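Subject: Re: [skikeretti-players] Is the second winter meant to be this hard?
From: Brynhildur Østergaard
To: skikeretti-players

Harpreet McKinnon wrote on Tuesday:

> I have started Skikeretti three times now and each time I go
> bankrupt in the second winter. The first year is lovely. I fish, I
> mend the boat, I sell to Shehu at the harbour. Then the mooring fee
> in Vuvden goes up to 453 coins and I never have it. Is there
> something I have missed, or is the game just like this? I don't want
> to read a full guide because I enjoy finding things out, but I would
> take a hint. Also, does anyone know if the patch Wodon released in
> January changed the prices? My friend says it is easier on her
> machine.
>
> Harpreet

Hello Harpreet, and hello to the others,

I have played the game to the end two times, once before the January patch and once after it, so maybe I can be of help. I will try to keep to hints and I will leave some empty space before the part where I say more.

First your last question. The patch did change prices, but only on the selling side. Smoked fish and rope are worth more, lamp oil is worth less. The mooring fee is the same as before. If your friend has it easier, I think it is because she plays with the short calendar, which you choose at the very beginning and which cannot be changed afterwards. The short calendar has fewer days in winter. The game does not explain this well, and Ginette Gagnon wrote to this list some time ago that she had finished her whole first game without knowing that there was a choice.

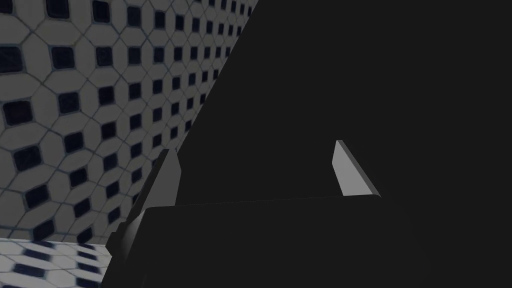
Pale tiles with dark insets, next to a nearly black shape.

Now the hint. You write that you sell to Shehu. So did I, for the whole of my first game, and he is very pleasant to talk to, but he buys at the same price the whole year. Other buyers do not. Look at who stands in the market hall when it rains.

(Here is the empty space.)

The second part is more of a spoiler, so please stop here if you wish.

The fee does not need to be paid in one time. When you speak with the harbour mistress, choose to ask about her brother and not about the fee. After that conversation a new line appears in the list, and you can pay one part in autumn and one part at the thaw. I did not find this by myself. Rosaire Morin told me, and I was a little cross, as I had sold my good net that same evening to have the money.

There is a price for it. The second part is higher, and if you miss that one too, she takes the boat and not only the place. I have tested it with a copied save. Please make a copy yourself before you try, because the game saves by itself when you leave the office. The save folder holds one file per season, and it is enough to copy the last one.

About the difficulty in general I have an opinion which perhaps not everybody shares. I believe the first year is too kind. You can sleep late, you can buy the blue paint, and nothing happens. Then the second winter arrives and it asks for a player who has been careful all along. When I began again with this in my head I came to the first snow with 1,855 coins, and after that the winter was rather quiet, even boring in the weeks when the ice closes the sound. I would have liked something between the two. Rhonda Tremblay has proposed on the Wodon forum that the fee should rise a bit every season, and I have put my name under hers. I do not know if the makers read it.
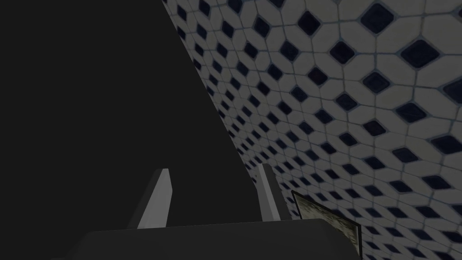

Tiled wall with small navy diamonds beside a dark grey surface.

Some smaller things, while I am writing:

- The cat on the quay can be fed only before noon. It has no effect on money that I could find.
- If the music stops after you load a game inside the chapel, go out and come in again. The patch notes say it is repaired, but with me it still happens.
- Do not buy the second lantern. You will be given one.
- The sea chart on the wall in Vuvden is not the same in winter. I have not understood why. If someone has understood it, please write, with a warning in the subject line for those who do not want to know.

Harpreet, if you still have the autumn save of your third game, I would continue from that one and not begin again. Three times the first year is a lot of fishing! Tell us please how it went with the market hall.

With kind greetings,
Brynhildur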